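# Emballages souples et produits portionnés : notions de base

Support de cours, module 6. Responsable : Fiorella Serra. Version du 26/6/23.

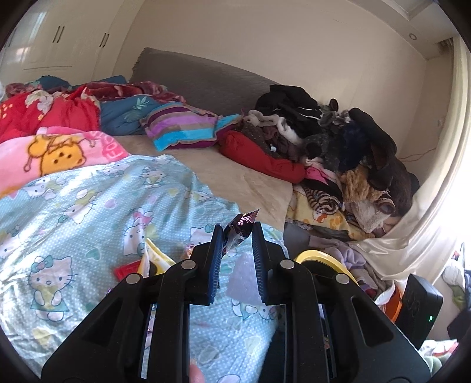
Le conditionnement en portion individuelle répond à une exigence ancienne du commerce alimentaire et cosmétique : délivrer une quantité définie, protégée jusqu'à l'usage, dans un contenant dont le coût reste faible au regard du produit. Les premières séances ont traité des contenants rigides. La présente séance porte sur les films souples et sur leur fermeture. Le petit sachet brillant brun bordeaux, à l'extrémité dentelée et sertie, servira de repère pour le vocabulaire : on y distingue le corps, de teinte soutenue, une partie inférieure plus claire, d'aspect transparent, et la zone de scellage. Les étudiants veilleront à employer ces termes de manière constante dans leurs comptes rendus.

## 1. Fonctions de l'emballage

On attribue à l'emballage primaire, c'est-à-dire celui qui se trouve au contact direct du produit, des fonctions de protection, de conservation et d'information. Elles entrent fréquemment en concurrence. Une fenêtre transparente renseigne l'acheteur sur le contenu, mais elle expose celui-ci à la lumière et accélère l'oxydation des matières grasses. Une couche métallisée protège efficacement de la lumière et de l'oxygène ; elle complique en revanche le tri et le recyclage.

L'emballage secondaire regroupe plusieurs unités de vente. L'emballage tertiaire concerne la palettisation et ne sera pas étudié dans ce module.

## 2. Structure d'un film complexe

Un film complexe associe plusieurs couches, dont chacune remplit un rôle déterminé :

- la couche externe reçoit l'impression et assure la tenue mécanique ;
- la couche barrière limite le passage de la vapeur d'eau et des gaz ;
- la couche interne, thermoscellable, permet la fermeture.

Les couches sont réunies par contrecollage ou par coextrusion. Le choix du procédé dépend de la compatibilité des polymères et du volume de production. On retiendra que la perméabilité d'un complexe est gouvernée principalement par sa couche la moins perméable, sous réserve que celle-ci ne soit ni fissurée ni percée.

## 3. Scellage et découpe

Le scellage à chaud fait intervenir la température des mâchoires, la pression exercée et le temps de contact. Une température insuffisante donne une soudure pelable ; une température excessive amincit le film et fragilise le bord de la soudure. Le scellage à froid, au moyen d'un adhésif appliqué par zones, convient aux produits sensibles à la chaleur, notamment au chocolat.

La découpe en dents de scie crée des amorces de déchirure. Elle facilite l'ouverture manuelle sans outil, à condition que l'orientation du film favorise la propagation de la déchirure dans la direction voulue.

## 4. Étude de cas : la gamme Rumex

La confiserie Grestemwood commercialise sous le nom de Rumex une pâte de fruits enrobée, vendue à l'unité. À la suite de réclamations relatives à des sachets mal fermés, l'entreprise a prélevé 900 unités sur deux lignes, dont 500 sur la ligne Moreira, la plus ancienne. Le contrôle par immersion sous vide a révélé 7 sachets fuyards, tous issus de cette dernière ligne.

Mme Nilmini Howlader, chargée des travaux dirigés, présentera le dossier technique complet. Les points suivants devront être préparés par écrit :

1. Calculer le taux de défaut de la ligne Moreira et le comparer à celui de l'ensemble du prélèvement.
2. Proposer deux causes possibles, l'une liée au réglage des mâchoires, l'autre à la présence de produit dans la zone de scellage.
3. Indiquer les essais complémentaires nécessaires pour départager ces hypothèses.

## 5. Modalités de remise

Le compte rendu, limité à 6 pages, annexes comprises, est à déposer au secrétariat pédagogique avant la fermeture du mois d'août. Les tableaux de mesures sont numérotés et munis d'un titre. Toute grandeur est accompagnée de son unité.

Le recueil de normes et le catalogue de films Zurkatetti sont consultables sur place, à la bibliothèque, sur présentation de la carte d'étudiant.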